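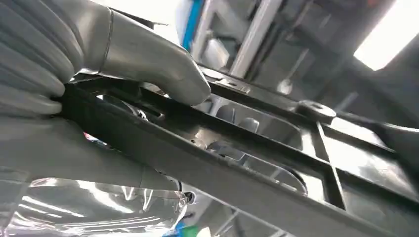

Hand at the black plastic frame, thumb over the upper rail.

Print this page | E-mail this page

30/04/2019
Shemweta, equipment planning for second half of the year

I write down what Irena and I discussed at the bench, so that Itsuki can read it before he answers to Ellow. He was asking for a simple list with prices. I have no simple list yet, but I have an order of importance, and I think it is more useful at this stage.

First is the hands. We wanted to buy one complete spare hand for each arm. After looking at how the fingers meet the moulded frames, I would prefer to buy finger sets and one spare wrist cover, and to leave the complete hand for the next budget. The quotation from Celtley for the finger set is 2870 euros without tax. Delivery is 200 more, and they do not want to reduce it even if we take the tools in the same parcel. The price of the complete hand they have promised in writing, it did not arrive until now.

What is not clear to me in the quotation: does the finger set include the thumb? In their drawing the thumb has its own part number, but in the price table there is only one line. Irena understood that it is included. I understood that it is not. Itsuki, please ask this first, before you speak about discount. 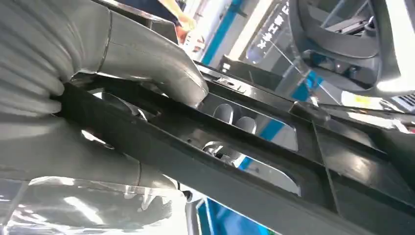

The second point is holding the parts. The dark moulded pieces have long rails and big openings, and a finger can come to rest on a rail, on a flange or on the edge of an opening, and these are three different situations for the controller. Irena proposes a fixture with exchangeable inserts. Ellow makes a base plate that would accept our inserts. I like the idea, but a fixture fixes also our choice of part, and in Jultoteo they have already changed the part one time without telling us. I would ask for the base plate only and print the inserts ourselves until the drawings are frozen.

Irena does not agree with printing. Her argument is that printed inserts wear, and then we measure the wear of the insert and call it the error of the hand. I have no good answer to this. We agreed to print the first inserts, check them against the gauge every 100 cycles and write the result in this book. If they move, we pay for machined ones.

The third point is fingertip pads. We have smooth tips and we plan for smooth tips. Celtley offers a soft pad as an option, glued. I do not want glue on anything we must later send back under warranty. Warranty is 3 years for the hand, and for pads the quotation says nothing. Put pads in the list as "optional, not now".

The fourth point is the floor.

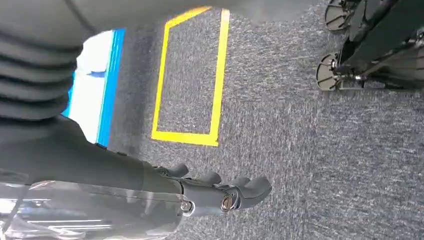
For the positions on the floor I want to have a proper plan before we spend money. Yellow tape on carpet is cheap and can be changed in a minute, and for the trials I see no reason to buy anything else. For the permanent cell it is a different question. Carpet is soft under casters, and a stand which has rolled in has to be found again by the robot each time. Possibilities are hard floor tiles under the working area, locating pins for the stands, or both. The building office should be asked about the tiles, and this can be slow, so the letter must go out early. I will write it. Irena will correct my language, thank you in advance.

No money is reserved for the floor in the present budget. I took the heading "small installations" and moved the cable channels there as well, so please do not be surprised if the heading looks bigger than in the old version.

Still open:

- Thumb included or not (Itsuki, Celtley)
- Base plate alone, without inserts: will Ellow sell it so? (Itsuki)
- Price of complete hand, only for planning
- Spare pleated covers. Are they sold by piece or only together with the wrist?
- Letter about tiles (me)
- Who signs for Jultoteo, when half of the fixture is for their parts

About time: Ellow says everything ordered before summer will be here well before December. I would count on December and be glad if it is earlier. The old budget closes then, and an invoice which comes after it makes trouble for everybody.

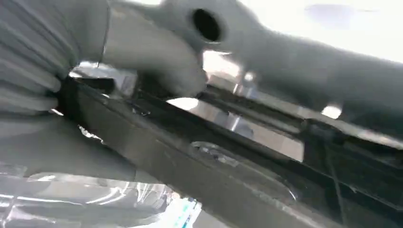 Fingertip close over the dark rail. Recessed slot with rounded ends in the upper face.

One more remark for the fixture. The slot could be used for locating the part, if Jultoteo can guarantee its position. I have to ask for the tolerance on the length and on the distance to the rail edge. If they give only the general tolerance, then we locate on the edge and leave the slot alone. Irena will look at whether a pin with flats can go in from above without standing in the way of the finger.

Version of the list with prices goes to Itsuki when the thumb question is answered.

Print this page | E-mail this page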